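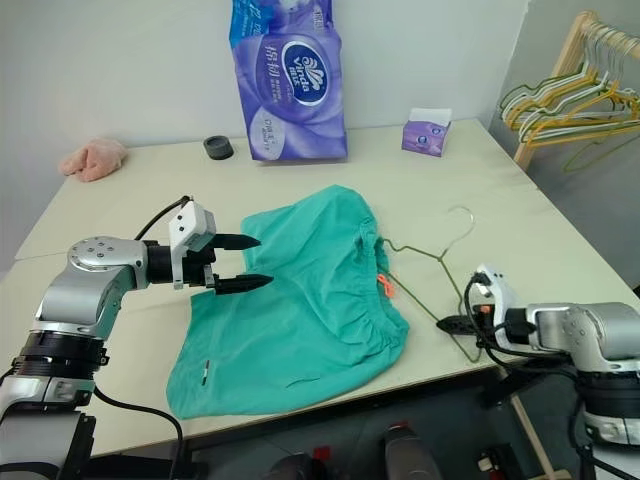
Figure 8. Shorts and wire hanger on a work table.

Section 4. Sorting, Labeling and Hanging Garments

4.1 Purpose of this section

This section applies to all staff and helpers at the Bolholm Clothing Exchange who prepare donated garments for the sales floor. It covers the steps between intake (Section 3) and pricing (Section 5). Persons who work only at the register do not need to complete these steps but should be able to read the garment label described in 4.4.

The labeling system was revised on June 8, 2025. Labels printed under the earlier system remain valid until the garment is sold or withdrawn. Do not remove an old label in order to replace it with a new one.

4.2 Before you begin

1. Sign the station sheet at the end of the preparation room nearest the door. Enter your name, the station number and the time.

2. Wipe the table with a dry cloth. If the surface is marked or sticky, use the mild cleaner kept under the sink and allow the table to dry fully before placing any garment on it.

3. Switch on the Jinberg label printer. The ready light turns green when the printer has finished its self-check. This may take up to two minutes if the room is cold.

4. Check that the label roll is seated with the printed side facing up. A full roll holds 2000 labels. When the red stripe appears along the edge, fewer than 200 remain, and a new roll should be requested from Suryani Subramaniam in the stock office.

5. Place one blue bin and one gray bin at the left side of your station. The blue bin is for garments to be mended. The gray bin is for garments to be recycled.

Note: Do not use the white bins at a preparation station. White bins belong to intake and may hold garments that have not yet been laundered.

4.3 Inspecting a garment

1. Take one garment at a time from the laundered rack. Lay it flat, front side up.

2. Empty all pockets. Coins and small items go in the envelope at the station. Identity cards, keys and bank cards must be handed to the shift lead at once and entered in the found property book.

3. Check the seams, hem, waistband and collar. Pull gently on either side of each main seam. A seam that opens under light pressure goes to mending.

4. Close and open every zipper, snap and button once. A missing button does not by itself send a garment to recycling. Write "button" on a slip, pin it to the garment and place the garment in the blue bin.

5. Turn the garment over and repeat step 3.

6. Read the care label. If it is missing or cannot be read, mark the garment "care unknown" when you print the label in 4.4.

Caution: Pins and needles are sometimes left in altered clothing. Run your fingers along hems slowly, and do not reach into a sleeve or trouser leg that you have not first shaken out.

Garments with a strong smell of smoke or mold should be sealed in a bag and returned to intake – they are not to be placed in either bin.

4.4 Printing and attaching the label

1. On the printer keypad, press NEW. The display shows the last category used.

2. Select the category with the arrow keys. Shorts are entered under "Trousers, short" and skirts under "Skirts and wraps." A full list of categories is given in Appendix B.

3. Enter the size as printed on the garment. If no size is shown, measure the waist or chest and use the table posted above the printer.

4. Enter the condition grade, A, B or C. When in doubt between two grades, enter the lower one.

5. Press PRINT. Wait for the label to stop moving before tearing it off against the metal edge.

6. Attach the label with the tagging tool through the care label or, if there is none, through the side seam allowance.

Caution: Never tag through the body of knitwear, silk or coated rainwear. The hole cannot be repaired. Use a loop of cotton thread through a buttonhole or belt loop.

If the display shows code 157, the label has jammed behind the roller. Switch the printer off, lift the cover and draw the label out toward you. Do not use scissors or a knife inside the printer. If the code returns a second time, leave the printer off and inform Herman Nugroho.

4.5 Choosing a hanger

Wire hangers may be used for light cotton garments, including shirts, blouses and shorts folded once over the lower bar. Coats, jackets and heavy knitwear require the broad plastic hangers supplied by Ngui. Garments with thin straps are placed on notched hangers.

1. Check the hanger for rust, bent ends or loose coating. Discard it if any of these is present.

2. Insert the hanger from below the neckline, so that the collar is not stretched.

3. Fasten the top button or close the zipper to its halfway point.

4. Turn the hook so that its open end faces left when the front of the garment faces you. All rails at Bolholm are loaded in this direction.

5. Place the garment on the outgoing rail behind the divider for its size.

Note: Children's garments are not hung on wire of any kind. They are folded and placed in the shallow drawers.

4.6 Closing the station

1. Take the blue bin to the mending shelf and the gray bin to the Dreltlow collection cage in the rear hall.

2. Switch off the printer and cover it.

3. Return the tagging tool to its hook with the needle guard in place.

4. Enter your finishing time on the station sheet.

Questions about grading should be addressed to Huia Nepia. Requests for training, including the refresher course held each September, should be made in writing to Cempaka Lubis.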